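Nos quieren vender las pinzas como "ayuda" en la línea de fruta. ¿Alguien ha pasado por esto?

Publicado por mermelada_agria en Trabajo y oficios

Trabajo en el almacén de Surdale, en preparación de cajas surtidas. Llevo 11 años metiendo fruta en cajas a mano y en noviembre nos reunieron para contarnos que entra Fuvska con un sistema de brazos. De momento lo único que cambia es que unos cuantos compañeros hacen el mismo gesto que antes, pero con pinzas, para que la máquina aprenda. Coger, colocar, soltar. Dicen que es temporal y que luego pasaremos a "supervisión", palabra que nadie ha sabido explicarme. Somos 30 en el turno y no me salen las cuentas: ¿30 supervisores de qué? Pregunto a quien lo haya vivido, no a quien haya leído el folleto.

Compartido 6 veces

pulgar_de_almacen

Lo viví en la planta de Jasińska, con el programa que ellos llamaban Fluveo. Te cuento lo que cambió, porque lo del folleto no se parece mucho.

Lo primero fue el ritmo. Con la mano coges dos mandarinas a la vez sin mirar; con la pinza, una, y pendiente del rabito para no rozarla. Te piden que vayas despacio para que el gesto quede limpio, pero el cupo de la jornada no lo tocaron hasta que protestamos. Lo segundo, la muñeca. A los 4 meses teníamos a media línea con molestias y la empresa contestaba que el mango era ergonómico — lo sería para quien lo diseñó.

La fruta variada es lo que más cuesta. Un kiwi no se aprieta como un tomate cherry, y las cajas surtidas son justo eso, todo mezclado.

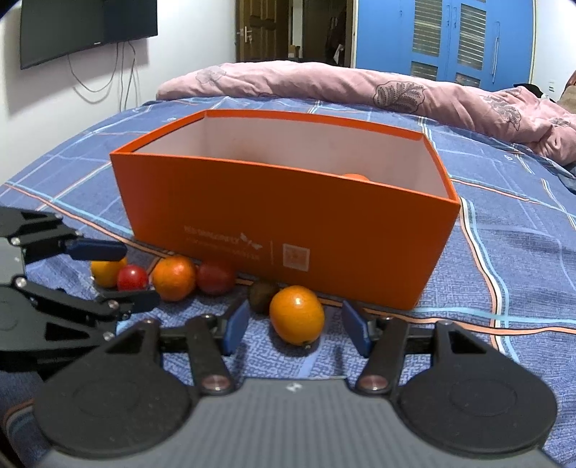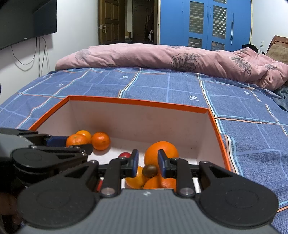
¿Pagan algún plus por trabajar con la pinza?

A nosotros no nos lo pagaron al principio. Se consideró "formación", aunque los que enseñábamos éramos nosotros. Después de reclamarlo por escrito salió un complemento pequeño, y solo para quien firmaba un anexo nuevo. Lee ese anexo entero antes de firmar, sobre todo lo que diga de cambio de puesto.

En cuanto a la supervisión, existe, pero fueron 4 puestos. El resto acabó repartido entre carga y limpieza, o no le renovaron. No digo que en Surdale vaya a pasar igual, digo que pidas el número por escrito.

rueda_floja

Yo no sería tan negativo. En mi trabajo metieron brazos para paletizar y la espalda lo agradeció. Todo depende de la empresa. Ánimo y a adaptarse, que esto no hay quien lo pare.

cuatro_y_medio

Añado una cosa práctica. Pregunta qué se graba mientras usáis las pinzas, quién lo guarda y si sirve para medir tu rendimiento. A mí me dijeron que las grabaciones eran "solo para el sistema" y 6 semanas después el encargado me comentó que yo era más lento que la media. De algún sitio lo sacaría. Y si hay representantes en el centro, que lo pidan ellos, a ti te van a dar largas.

Lo de que la máquina se queda con lo pesado y a ti te deja lo interesante yo todavía no lo he visto. En mi caso se quedó con lo fácil, y a nosotros nos tocó la fruta tocada y las cajas que rechaza.

Comentarios (4)

mermelada_agria: Gracias, sobre todo por lo del anexo. Aquí también hay uno y lo quieren firmado antes de Navidad, qué casualidad.

tuerca22: En Fuvska son muy majos en la demostración. Luego llamas porque se ha parado el brazo y te sale un contestador.

rueda_floja: Sigo pensando que exageráis un poco.

pulgar_de_almacen: Rueda, paletizar sacos y surtir fruta no tienen nada que ver. Me alegro por tu espalda, eso sí.

3 personas siguen esta conversación

Contacto | Normas de la comunidad | © Todos los derechos reservados | Volver arriba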